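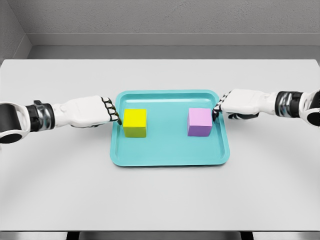 Dymphna Kavanagh thinks the paste is being cooked too hot and for too short a time, and that the lumps are a symptom and straining only hides them. She would start the starch in cold water the night before, pour off the top in the morning and cook from there. Her view is that the strainer should be a last check and if much is left in it the batch should go in the bin.

Wheat starch paste, continued from the last entry
Last updated 15 Feb 2011

search this notebook Go

Tried it her way. 60 g starch in the small beaker, covered with cold distilled water and left on the windowsill overnight. Starch had settled hard by morning and took some work with the bamboo spatula to bring back into suspension. Water on top was slightly yellow. Poured that off and replaced it with fresh.

Cooked in the double saucepan on the small ring. Stirred the whole time. It went translucent later than I'm used to, and for a good while nothing seemed to be happening, which is when I'd normally turn the heat up. Left it alone. It thickened all at once and after that I kept it moving until my arm was sore. Took it off, put it in the glass dish with a layer of cold water on top and left it to cool on the bench.

Strained through the horsehair sieve twice. Very little left behind the first time, nothing the second. Compared with the January batch it's smoother and a bit less grey. Brushes out well at milk consistency. At the thicker consistency it still drags, but I think that's the brush. The hake has lost a lot of hair on one side and should be retired to dusting.

Starch is the end of the old Tully bag. The new bag is open as well and the two shouldn't be mixed until we know whether they behave the same. I've written OLD on the old one.

Test strips

Lirnine tissue, two weights, onto offcuts of the blue ledger paper. Strips cut with the grain and across it. Paste brushed onto the tissue on the acrylic sheet, lifted with a polyester support, laid down, support peeled back, blotter and a light weight.

Light tissue with thin paste: good. Lies flat, no tide line, colour of the blue unchanged once dry. Peels off with some persuasion, so not strong enough for a hinge but fine for a surface tear.

Light tissue with thick paste: cockled. Shiny patches at one end where I overloaded the brush.

Heavy tissue with thin paste: lifted at the corners by afternoon. Fed the corners and put it back under weight. Still not convinced.

Heavy tissue with thick paste: strong. Had to tear the tissue to get it off. The base paper skinned before the joint gave, so too strong for anything we'd want to undo. Keep for spine linings.

Across the grain everything curled more. Expected. Cut with the grain and stop testing the other way.

Pressing

The Gakar press is still closing unevenly, tighter at the back. You can feel it with a sheet of blotter at each corner. Shimming with card works for small things but I wouldn't put a textblock in it. Used boards and the 9 kg weight for everything in this round. Teresa Mac an tSaoi had the platen off in June and her note in the green folder says the screw is true and the lower bed is the problem, so there's no point adjusting the screw again. Please don't.

Changed blotters after ten minutes, then after an hour, then left overnight. I skipped the ten minute change on one pair to see if it mattered. It did. The strip stuck slightly to the support and had a faint dimpled texture afterwards — same thing we had on the map folds last year and blamed on the felt.

The ledgers

Prekari volumes: 230 leaves in the first one, most of them sound. Damage is along the fore-edge and in the gutter near the front, plus the usual broken corners. The iron gall ink is the main worry. Where it's brown and haloed I don't want any water near it, and even thin paste is wet enough to move things along. For those leaves I'd like to try pre-coated tissue, dried on the sheet and reactivated with as little moisture as will do. Haven't made any yet. The rest can be done with ordinary thin paste and the light tissue.

Don't flatten the folded corners first. Mend, then humidify locally, or the fold breaks while you're opening it. I did one the other way round and now it's two pieces, in a labelled envelope inside the front board.

pH of the paste with strips: near enough to neutral. The strips are past their date. Need a new box of 100 and a decent pen for the glass dishes, the current one rubs off as soon as the outside is damp.

Keeping

Paste in the fridge under water, water changed daily. By day four it smelled a little sour, no visible mould. Threw it out. A small batch more often is cheaper than scrubbing the sieve after a bad one. Half quantities from now on unless there's lining to do.

To do
— same cook with the new Tully bag, nothing else changed
— pre-coated tissue, thin paste, both weights
— look at the strips again after a week, bent and flat
— find the other polyester supports, probably still in the map drawer
— ask Dymphna how long she leaves hers before straining. I strained cold, and I have a feeling she does it warm

Sieve is drying upside down on the rack. Leave it there.

Related entries
Blue ledger paper, fibre and sizing notes
Gakar press: what's been tried
Methyl cellulose on the map folds
Brushes, care of
Spine linings, first round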